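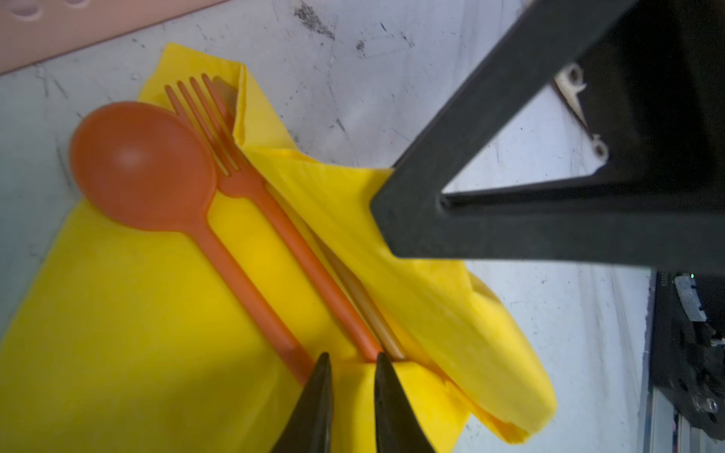 Parveen Bhuiyan asked at the March meeting why we need a written rule for when a person may reach into the work area, given that the arms are small and move slowly. Her point was that people had managed well enough by watching each other. Several others at the Prikholm site agreed with her, and the draft was held back a week so their comments could go in.

The version now posted beside each bench is shorter than the first one. It covers the tabletop arms used for the napkin and cutlery tasks. The larger Barari cell has its own procedure and is not affected.

What changes for operators:

Hands stay out of the marked area while the arm is enabled. This includes straightening a napkin or turning a fork around. If something needs moving, pause the arm, wait for the light to go amber, move it, and step back before you resume.

One person is in charge of each bench at a time. The name goes on the card at the left of the keyboard. If you take over in the middle of a session, change the card first.

Speed stays at the low setting for any task where the fingers close on something thin or soft. Plastic knives and forks count. Requests for a higher setting go to Aurelio Cisneros in writing, with the task named.

Check the fingertips at the start of a shift and again after every 51 runs. Look for chips, looseness and bits of paper caught at the base. Write down the result even if there is nothing to report. A blank line in the log will be read as a check that was missed.

Cracked or split cutlery comes off the table right away and goes in the bin marked Scrap. Please don't put it back in the tray for the next person. Paper napkins may be reused until they tear.

The stop button has to be within reach of the person in charge, with no chairs or boxes in the way. Test it before the first run of the day. The test takes some 15 seconds.

Parveen's group also asked what counts as a reportable event. The answer in the final text is any contact between the arm and a person, any drop outside the marked area, and any stop that the operator did not ask for. Scuffs on the tabletop do not need a report. Forms are in the gray folder and should reach Catrin Lougher by the end of the same shift.

Gbeho staff who share the benches on Tuesday follow the same rules and sign the same log. Sioned Foulkes will go through the text with them at 4 in the training room, and anyone else who missed the first session can join. Old copies of the draft should be taken down.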